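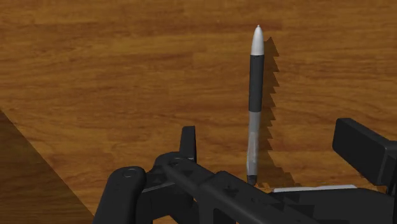

Events > Open Day > Interview

The simulation laboratory at Skosard opened its doors to the public on Sunday, and the head of its manipulation program spoke with us between demonstrations in the Hedstead building. Visitors followed the virtual work on a large screen. The first task concerned a single pen on a wooden tabletop, with the black gripper close by and one finger on either side of the pen. "A pen is a demanding object," the program head said. "It is narrow, and a small error in the approach matters a great deal."

The laboratory runs up to 4,000 trials of a task before any equipment is scheduled. Its software, Zilinden, was developed with the engineering firm Stougaard. "We change the position of the objects, and we change the light," the program head explained. "Then we study the failures – they receive most of our attention." 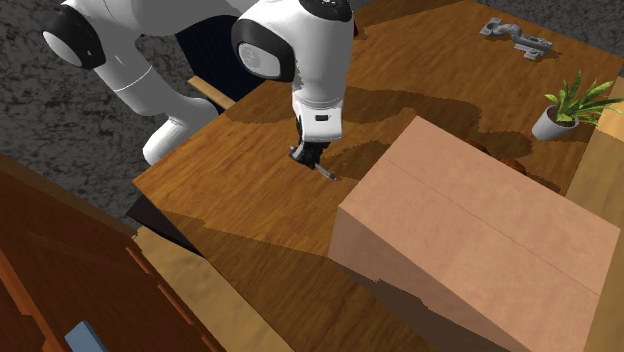
The simulated arm at the table, with a closed cardboard box and a potted plant.

Asked why the tabletop holds so many household items, the program head replied that a bare table teaches very little. "People do not clear a room before they ask for help."

The open day drew 87 registered guests. A second session is planned for November.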